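Fletbridge Housing Services — Resident Support Desk
Ticket category: Laundry room, building equipment
Location: Parina Court, ground floor
Status: Resolved, monitoring
Priority: Normal

Summary
Residents reported that dryer 5 in the ground floor laundry room stopped before the end of the paid cycle and showed a vent fault. Clothes were left damp. The payment panel did not return the unused balance to the resident's laundry card.

Initial report
The first report reached the desk in July through the resident portal. The resident stated that the dryer ran for several minutes, stopped, and showed the word VENT on the display. A second resident reported the same fault on the same machine that evening. No other dryer in the room was affected.

Both residents were asked to use another machine and to send in the last four digits of their laundry card so that the charge could be reviewed. The dryer was marked out of service on the portal. A paper notice was placed on the door at 4:30 p.m.

First visit
The Kartha service technician cleaned the lint screen and the screen housing and ran an empty test cycle on medium heat. The cycle completed. The machine was returned to service and the ticket was set to Pending.

The fault came back the next morning with a full load. The ticket was reopened and the dryer was again removed from service.

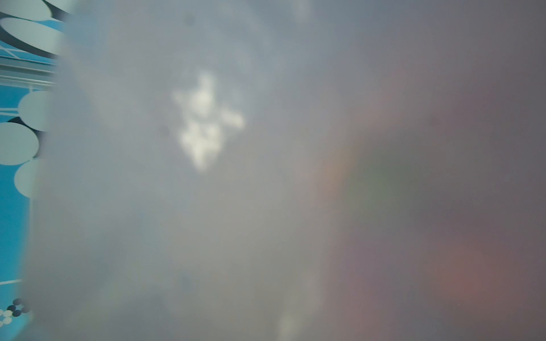
Does the lint screen need to be cleaned after every load, even a small one?
Residents are asked to clean it after every load of any size. Lint from a small load of towels can be enough to slow the air flow for the next person.

Second visit
The technician disconnected the rear duct and found packed lint at the second elbow, where the duct turns toward the outside wall. The flap on the outside vent hood was also stuck partly closed. The duct was cleared, the hood was cleaned, and the flap was tested by hand and then with the dryer running.

A full test load was run for 30 minutes on high heat. No fault was shown. A second load was run directly after the first, with the same result.

Payment review
The Brerik payment panel records a cycle as complete when the motor stops, whatever the cause. This is a known limit of the current panel settings — the desk has asked the vendor whether a vent fault can be reported as a separate event. Until a reply is received, refunds for this type of fault will be entered by hand.

Credits were issued to both laundry cards. Residents should tap the card on the wall reader once before the next use so that the new balance is loaded.

Follow-up actions
Duct inspection at Parina Court moved from once a year to twice a year.
Outside vent hoods added to the building inspection sheet.
Vendor reply on fault reporting — outstanding.

Current status
Dryer 5 is in service. The ticket will remain open for 30 days and will close without further notice if no new fault is reported. Residents who see the VENT message should stop using the machine, remove their laundry, and reply to this ticket with the time of the fault.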